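FAMILY LAW BASICS, session 3 handout
Dividing household property
Tomomi Minami, Presham evening program

Read the Welleck packet before class if you haven't. Pages 2 to 17, skip the tax part for now. Statutes differ by state, so treat everything below as a map only.

Two systems. Community property: what comes in during the marriage belongs to both, split starts at half. Equitable distribution: the judge splits fairly, and fair can mean 60/40 or worse. Most states are the second kind. Know which one you're in before you say a word to a client.

Step one always the same. Marital or separate?

Separate, usually: owned before the wedding, inherited, given to one spouse alone.
Marital, usually: bought with wages during the marriage, whoever's name is on the receipt.
Messy: separate money dropped in a joint account (commingling). Tracing gets expensive fast. 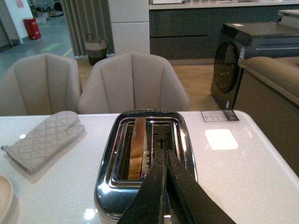

Wedding gifts come up every single year so let's do them properly. Gift to both of you = marital in most places. Gift from her aunt to her only = probably hers, but she has to prove it. Cards help, old emails help. Now the kitchen. Take a chrome two-slot toaster like this one, with the slice of bread standing in it. Used value is next to nothing. Courts look at what it would sell for today, not what somebody paid. Yet people will spend an hour of lawyer time on one. Your job is to tell them what the hour costs.

Kashyap problem (we'll do this in class). Couple married 12 years, no kids, rent an apartment. She brought the furniture in, he replaced most of it over time. Both want the dining set. He paid by card from the joint account. Who has the better claim, and does it matter that she picked it out? Write half a page, no more.
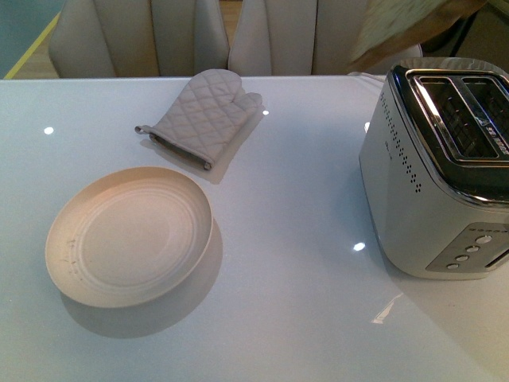
Ways to split the small stuff without a hearing:

Alternate picks. Coin toss for first pick, then take turns. Works well, do it in writing.
One makes two lists, the other chooses a list. Keeps the list maker honest.
Sell it all and split the cash. Fast, low return, some clients realy want it.
Sealed bids for the few things both want. Highest bid takes it, the amount is credited to the other side.

Sentimental items: photos can be copied, pets can't. A few states now have pet statutes, most still say property. More on this in session 4.

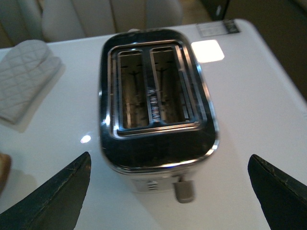 Moving things out before there's an agreement. Bad idea mostly. Some courts issue an automatic order at filing that freezes property where it is, check yours. Client should make an inventory room by room, date it, keep a copy somewhere the other spouse can't get at. Hiding or dumping assets (dissipation) can come back at them in the final split.

Lunow worksheet is due at the start of next session. Fill in all the columns: item, when acquired, who paid, value now. Leave value blank if you dont know, don't guess.

Terms to know: commingling, tracing, dissipation, transmutation (not covered yet, read ahead).

Office hours after class until 9, same room.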